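Flunaria Drawstring Produce Bags: Four Months In

By Neema Rweyemamu
Last updated: May
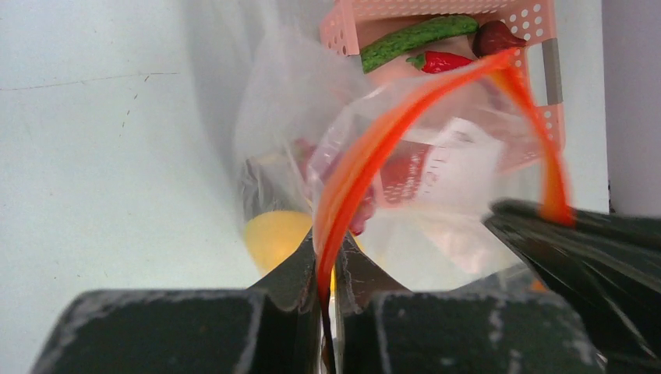 A clear bag with an orange-red band at the mouth, next to a pink basket.

Print | E-mail this page

I bought the Flunaria produce bags in the large pack of 8 after my old mesh ones started to fray at the seams. I shop at the Kariuki market twice a week and go through a lot of greens, so they have had steady use.

The main question with any produce bag is how long the food keeps. Spinach and cilantro lasted four days longer in these than in the thin store bags. Carrots did well too. Mushrooms did not. They got slimy by the second day, and I have gone back to keeping them in paper.

Washing is easy enough. Turn the bag inside out, use warm water and a drop of dish soap, and hang it over a bottle. Drying takes most of an evening. The corners hold water, and if you put one away damp it will smell. I tried the dishwasher once on the top rack and one bag came out stiff. The package says hand wash only, so that was my fault.

The drawstring is the weak point. The cord slips if the bag is full, and two of mine have pulled out of the channel. You can thread them back with a safety pin - it takes a few minutes. My neighbor Mwende Nyamweya has the Zanimwood bags, which close with a flat clip, and hers have held up better. They cost more and only come in one size.

Size is worth checking before you order. The medium holds 600 grams of green beans with room to close it. The large fits a full head of romaine but takes up half my crisper drawer. I never found a use for the small ones except garlic and ginger.

I would buy the medium again, but as a single-size pack. If you mostly store leafy greens, they earn their price. For mushrooms or berries, look at something that breathes more.

Rating: 4 out of 5

Shares: 23 | Comments (8)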